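# 브로스터(Broster) 두 손가락 그리퍼 키트

손목 카메라 브래킷 포함 / 책상용 소형 로봇 팔에 맞춤 / 조립 전 부품 상태로 보내 드립니다

작업실에서 쓰려고 깎고 뽑고 다시 깎던 그리퍼가 드디어 키트가 됐습니다! 자크사이드(Zakside) 공유 작업실 안쪽 작업대에서 시작한 물건인데, 옆자리 분들이 하나둘 "나도 그거 달고 싶다"고 하셔서 도면을 정리하고 부품을 봉투에 나눠 담다 보니 여기까지 왔네요. 이 페이지는 2020년 5월 판 기준입니다. 이전 판을 가지고 계신 분은 맨 아래 호환 항목부터 봐 주세요.

## 어떤 물건인가요

집이나 공유 작업실에서 만드는 로봇 팔 끝에 다는 전동 그리퍼입니다. 서보 하나로 양쪽 손가락이 같이 움직이고, 손목 쪽에는 작은 카메라를 물리는 브래킷이 붙습니다. 카메라가 손가락 끝을 바로 내려다보는 위치라서, 팔을 원격으로 조종할 때 물건과 손가락 사이의 틈이 화면에 그대로 들어옵니다. 처음 해 보시면 이게 얼마나 편한지 깜짝 놀라실 거예요. 책상 옆에 카메라를 세워 놓고 조종하던 시절로는 저는 못 돌아갑니다.

손가락은 출력 부품이고, 안쪽 면에 고무 패드를 붙이는 홈이 파여 있습니다. 패드가 닳으면 패드만 떼어 바꾸면 되고, 손가락이 부러지면 손가락만 다시 뽑으면 됩니다. 도면 파일은 키트와 함께 드리니 모양을 마음껏 바꿔 보세요. 끝을 더 뾰족하게 하신 분도 있고, 주걱처럼 넓게 펴신 분도 있습니다.

## 사양

| 항목 | 내용 |
|---|---|
| 구동 | 금속 기어 서보 하나, 양쪽 손가락 연동 |
| 전체 무게 | 806 g (카메라 제외, 손목 브래킷 포함) |
| 패드 폭 | 19 mm |
| 손가락 재질 | PETG 출력물 |
| 배선 | 서보 연장선과 카메라 케이블을 손목 뒤쪽으로 함께 정리 |
| 조립 | 나사 체결식, 접착제는 패드에만 사용 |

무게를 보고 "어, 꽤 나가네?" 하실 수 있습니다. 맞습니다, 가벼운 편은 아니에요. 팔꿈치 관절 서보가 약한 팔이라면 끝에 이걸 달았을 때 팔을 쭉 뻗은 자세에서 처질 수 있으니, 주문 전에 쓰고 계신 팔의 가반 하중을 꼭 확인해 주세요. 모르겠으면 그리퍼 대신 같은 무게의 물병을 팔 끝에 매달고 천천히 뻗어 보는 방법도 있습니다. 저도 그렇게 확인했습니다.

## 들어 있는 것

- 좌우 손가락과 손바닥 몸체
- 서보와 서보 혼
- 손목 카메라 브래킷, 각도 조절용 와셔
- 고무 패드와 여분 패드
- 나사 봉투 (길이별로 따로 담았습니다)
- 서보 연장선, 케이블 타이
- 종이 조립 안내서

카메라, 로봇 팔, 전원 장치는 들어 있지 않습니다. 드라이버와 육각 렌치도 직접 준비해 주세요.

## 조립하면서 알아 두면 좋은 것

부품을 다 펼쳐 놓고 시작하면 30분이면 끝납니다. 처음이라 더 걸려도 전혀 이상하지 않고, 저는 첫 조립 때 서보 혼을 한 칸 틀어지게 끼워서 전부 다시 풀었습니다(손가락이 반만 벌어지더라고요!). 서보는 반드시 전원을 넣어 중앙 위치로 보낸 다음에 혼을 끼우세요. 안내서에 중앙값을 잡는 짧은 스크립트가 실려 있습니다.

카메라 브래킷은 와셔를 넣고 빼면서 각도를 맞춥니다. 손가락을 끝까지 벌렸을 때 양쪽 끝이 모두 화면에 남아 있으면 좋은 각도입니다. 한쪽이 화면 밖으로 나가면 물건을 옆으로 밀어 버리고도 모르는 일이 생깁니다. 조금 덜 가까이 보이더라도 넓게 잡으시길 권합니다.

케이블은 손목 관절이 끝까지 돌아간 상태에서 묶으세요. 가운데 자세에서 예쁘게 묶어 놓으면 돌릴 때 팽팽해집니다. 쿠로다 키미에 씨가 이걸로 커넥터를 하나 뽑아 먹은 뒤로 안내서 그림에도 돌아간 자세를 그려 넣었습니다.

## 뭘 집어 보면 좋을까요

스펀지나 나무 블록은 금방 시시해집니다. 그다음 단계로 제가 제일 좋아하는 연습 물건은 게임 컨트롤러예요. 손잡이가 둥글고, 썸스틱이 위로 튀어나와 있고, 어디를 잡느냐에 따라 무게가 쏠리는 쪽이 달라집니다. 비스듬히 놓고 손잡이 쪽으로 손가락을 가져가 보면 손목 각도를 얼마나 신경 써야 하는지 바로 느껴집니다. 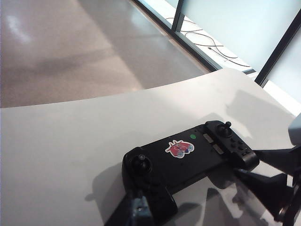

손잡이를 잡을 때는 먼저 손목을 돌려 손가락이 손잡이를 가로지르게 맞추고, 그 상태로 곧게 내려가는 편이 쉽습니다. 내려가면서 돌리면 손가락 끝이 썸스틱에 걸리기 쉬워요. 높이를 낮추는 속도도 끝에서는 확 줄여 주세요. 저는 조종기 설정에서 마지막 하강 구간만 감도를 따로 낮춰 두었는데, 이거 하나로 연습이 훨씬 즐거워졌습니다.

닫는 힘은 약하게 시작해서 올리시면 됩니다. 매끈한 플라스틱을 세게 물면 오히려 패드 밖으로 튕겨 나가는 일이 있습니다. 곡면에서는 패드 가운데가 닿는지가 힘보다 더 중요했고요. 미끄럽다 싶으면 힘을 올리기 전에 패드를 알코올로 한번 닦아 보세요. 손때가 묻은 패드와 닦은 패드는 정말 다른 물건 같습니다!

조명은 흰 책상에서 은근히 까다롭습니다. 손목 카메라로 볼 때 그리퍼 그림자가 물건 위로 떨어지면 검은 물건은 윤곽이 뭉개집니다. 하토리 야스오 씨는 스탠드를 팔 반대편으로 옮기고 노출을 수동으로 고정해서 쓰시는데, 저도 따라 해 보고 바로 정착했습니다. 창가에서 작업하신다면 자동 노출은 꺼 두는 쪽을 추천합니다.

## 써 본 분들 이야기

> 딸깍거리던 유격이 거의 없어져서 감동했습니다. 손가락 끝을 조금 길게 고쳐 뽑았는데 도면이 깔끔해서 금방 됐어요. 다만 나사 봉투 글씨가 작습니다.
>
> — 츠치야 와카나

> 제 팔에는 좀 무거웠습니다. 팔꿈치 서보를 바꾸고 나서는 아주 만족합니다. 카메라 각도 맞추는 데 시간을 제일 많이 썼고, 와셔가 더 얇은 것도 있으면 좋겠습니다.
>
> — Tín Lưu

봉투 글씨는 이번 판부터 키웠습니다. 얇은 와셔는 아직 마음에 드는 걸 못 찾아서 9월에 나올 다음 판으로 미뤘습니다.

## 호환과 주의 사항

- 손목 플랜지는 시바타(Shibata) 책상용 팔의 구멍 배치에 맞췄습니다. 고빗컴(Govitcombe) 팔에는 어댑터 판이 필요하고, 판 도면은 파일 묶음에 들어 있습니다.
- 이전 판 손가락은 새 몸체에 그대로 끼워집니다. 카메라 브래킷은 구멍 위치가 달라져서 섞어 쓸 수 없습니다.
- 서보 전원은 제어 보드와 따로 주세요. 보드에서 바로 끌어다 쓰면 손가락이 힘을 쓰는 순간 보드가 재시작될 수 있습니다.
- 움직이는 동안 손가락 사이에 손을 넣지 마세요. 작아도 물리면 아픕니다.
- 물건을 문 채로 오래 두면 서보가 뜨거워집니다. 쉬는 동안에는 내려놓고 힘을 빼 주세요.

## 주문과 수리

주문이 들어오면 부품을 한 벌씩 맞춰 보고 보내기 때문에 발송까지 7일 걸립니다. 받아 보고 빠진 나사가 있으면 봉투에 적힌 길이만 알려 주세요. 따로 보내 드리겠습니다.

부품 문의와 수리는 세키구치 타츠야가 맡고 있습니다. 고장 문의를 주실 때는 팔 이름, 서보에 넣는 전압, 손가락이 멈춘 위치를 같이 적어 주시면 답이 빨라집니다. 직접 고쳐 뽑은 손가락 도면도 보내 주세요. 허락해 주신 도면은 파일 묶음의 '작업실' 폴더에 이름과 함께 올려 둡니다.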